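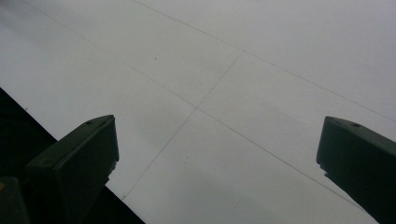
A parent wrote to us last November that she had driven past the Drirnwood school for years and always took it for a lumberyard, and that she only found out it was a music school when her son came home from a friend's birthday party wanting to play the cello. We get that a lot! The building was a lumberyard once, the sign is small, and the practice rooms are on the side away from the road.

So, hello. We're Vusau Community Music School, and we teach people of all ages to play, sing and read music. Our youngest students are 5. We don't have an upper limit, and quite a few of our students started after they retired.

How we began

The school started with one rented room over a hardware store on Prollby Street and two pianos, one of which had to be tuned every other week. Lessons were given in the evenings because all the teachers had other jobs. The first recital was held in the store itself, after closing, with the audience sitting on paint cans and folding chairs between the shelves. People still bring that night up when they stop by.

We moved to Drirnwood when the stairs on Prollby Street became too much (try getting a double bass up a narrow flight with a turn in the middle). The new place gave us a ground floor, a loading door wide enough for a grand piano, and a long open hall with a high ceiling that we've slowly learned how to make sound good. Heavy curtains helped. So did taking out the drop ceiling, which took most of a summer and more dust masks than we care to remember.

We kept the Prollby Street room too. It's used for beginner guitar and ukulele, and on busy afternoons you can hear it from the sidewalk.

What we teach

Private lessons are the heart of the school. We teach piano, violin, viola, cello, double bass, guitar, ukulele, flute, clarinet, saxophone, trumpet, trombone, drums and voice. Lessons run 30, 45 or 60 minutes, and most students start with the shortest and move up when they find themselves running out of time.

Group classes are where a lot of friendships start. There's a beginning strings class for kids, a Saturday-style jam for adults who don't want to play alone in the den anymore, a songwriting circle, and a reading class that takes you from "what is that squiggle" to following a simple part in about the length of a school semester. We love the reading class. People come in sure they can't do it and leave arguing about key signatures in the parking lot.

Then there are the ensembles: two string orchestras, a wind band, a jazz group, a chamber music program and the Ahuja Choir. The choir is named for the Ahuja Hall, where it gave its first concert, and it has no auditions. If you can get to rehearsal, you're in. The repertoire runs from rounds and folk songs to some pretty ambitious stuff in the spring, and the basses would like us to mention that they are always looking for more basses.

This year we have 545 students across both locations, and 134 of them are adults. That second figure makes us very happy. When the school opened, the adult program was a single guitar class that met when the heat was working.

How we teach

Every teacher here has a personal way of doing things, and we like it that way. Some use a method book from page one. Some start by asking what you listen to and work backward from there. What we ask of all of them is that new students play something they enjoy in the first month, even if it's eight measures long and mostly open strings.

We're fond of scales, and we won't pretend otherwise. But we also think a ten-year-old who wants to learn the theme from a video game should learn the theme from a video game, and if it happens to have a tricky left hand, so much the better.

Practice is a subject all its own. We tell families that short and often beats long and rare, and that leaving the instrument out of its case does more good than any chart on the fridge. For cellos, please lay them on their side, and away from the dog.

Recitals and concerts

Each student is invited to play in two recitals a year. Playing is never required. Some students come and listen for a year or two before they sign up, and the applause is pretty loud when they do.

The winter concert is the big one. All the ensembles play, the hall at Drirnwood fills up, and there's a long table of cookies at the back that is usually bare by the time the jazz group goes on. Doors open at 6:30 p.m. and we start at 7, or when the last trombone has been found. It's free. Bring your neighbors!

Borrowing an instrument

You don't have to own an instrument to start. Our lending library has small violins and cellos, student guitars, clarinets, trumpets and a handful of keyboards. Fractional sizes can be swapped as kids grow. We ask for a deposit on the larger instruments, and it comes back to you when the instrument does.

We also lend sheet music. There are more than 500 pieces on the shelves by the front desk, sorted by instrument and then by a level system that made perfect sense to whoever set it up. Ask and we'll help you find things.

Cost and aid

Tuition is charged by the semester and can be split into monthly payments. Aid is open to students of any age, the form is one page, and it's read separately from enrollment, so applying doesn't affect your place. If the form gives you trouble, come in and we'll fill it out with you.

Come and visit

The front desk at Drirnwood is open from 1 p.m. until 8 p.m. during the semester. You're welcome to look around, sit in on an ensemble rehearsal or try out an instrument you've always wondered about. Trial lessons last 20 minutes, and you don't need to prepare anything. Parking is behind the building, through the old lumberyard gate.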